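Kavinham Community Learning Center
Family Resources: Tabletop Activities

How to Set Up a Block and Pointer Activity

The block and pointer activity helps children practice describing where things are. It uses very few materials and suits one child or a small group. The instructions were prepared by Evangelia Psarras for the Clallden early learning program and may be copied for home or classroom use.

What you will need

A plain, light-colored tabletop
Two blocks of the same color but different sizes
A long, thin pointer
A sheet of round stickers in a contrasting color
A soft cloth

Preparing the table

Remove books, cups, and paper from the work area. Wipe the surface and let it dry fully before placing any stickered block on it. A matte white table is best, as patterned surfaces make smaller blocks harder to pick out. If only a dark table is available, cover it with white poster board and tape down the corners.

Preparing the blocks

Choose blocks with flat sides that stand without rocking. Apply a round sticker to one end of the smaller block and press it down for 3 seconds. Leave the larger block without a sticker. Children will refer to the dot when they describe which way the block is facing, so it should be easy to see from the child's seat.

Setting the starting layout

Stand the smaller block toward the left side of the table. Place the larger block to its right and leave a short gap between them. Turn the smaller block so that the dot faces the larger one — this is the starting layout for every round.
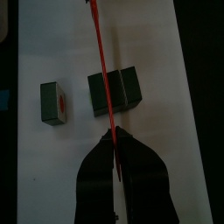 Starting layout with two green blocks, the red dot on the smaller one, and a red pointer.

Running the activity

1. Seat the child so that both blocks are within view and within easy reach.
2. Touch the tabletop in front of one block with the pointer and ask, "Which block is behind the pointer?"
3. Allow time for a full answer. Encourage words such as "beside," "between," "in front of," and "to the left of."
4. Move the smaller block or turn it so that the dot faces another direction. Ask the child to explain what changed.
5. Return both blocks to the starting layout and let the child take the pointer.

A session of about 10 minutes is sufficient for most children. Pointers with a sharp tip must be handled by an adult only. For step 5, provide a blunt dowel or an unsharpened pencil.

Storage

Store the blocks and stickers together in a lidded box. Keep the adult pointer on a separate, higher shelf. Replace any sticker that has begun to lift at the edge.

Page last reviewed June 14, 2026.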